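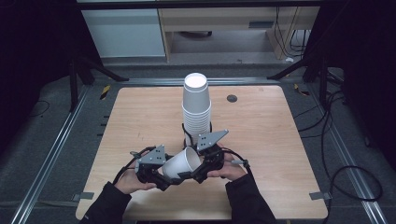
Mirela Conceição was saying that my paste is cooked too short, and that this is the whole reason why the endpapers lift at the corners. She would keep it on low heat until it turns from milk white to a little bit glassy, and only then start to count the minutes.

April, bench notes, wheat paste

Started 8:30. I followed her advice for the new batch. Wheat starch 20 g, water 200 ml, soaked before heating. The old batch had the same amounts but I took it from the heat when it became thick, which I thought was the sign. It is not the sign, or not enough. The new one went thick, then became a bit looser again, then glassy. I stirred for 19 minutes in total and my arm knows it.

Strained 2 times through the horsehair sieve. The first time there were lumps of the size of rice, the second time nothing stayed behind. The old batch I strained only once, so I changed two things together and cannot say which one helps. Svenja will complain about this, correctly.

Test strips: Zondska endpaper on gray board, grain parallel to the spine. I brushed from the center to outside, waited until the shine was gone, laid down, rubbed with the bone folder through a clean sheet. Then under the Prins press with blotters.

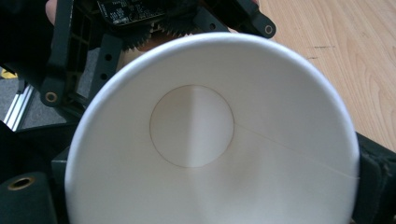 I changed the blotters after one hour and they were still quite damp, so next time I would change them sooner. The strips with old paste show already a small lifting on the short side. With the new paste the corners lie flat, but I prefer to look again when everything is fully dry. The board pulls slightly toward the pasted side with both pastes. Lining the other side should balance it.

Wagner asks if we can add some PVA for the school atlases, where the books are opened hard every day. For those I have no objection. For the parish registers please no, Solange must be able to take them apart again later.

To do: label the jar with the month, wash the sieve with cold water only, cut more strips from the same sheet.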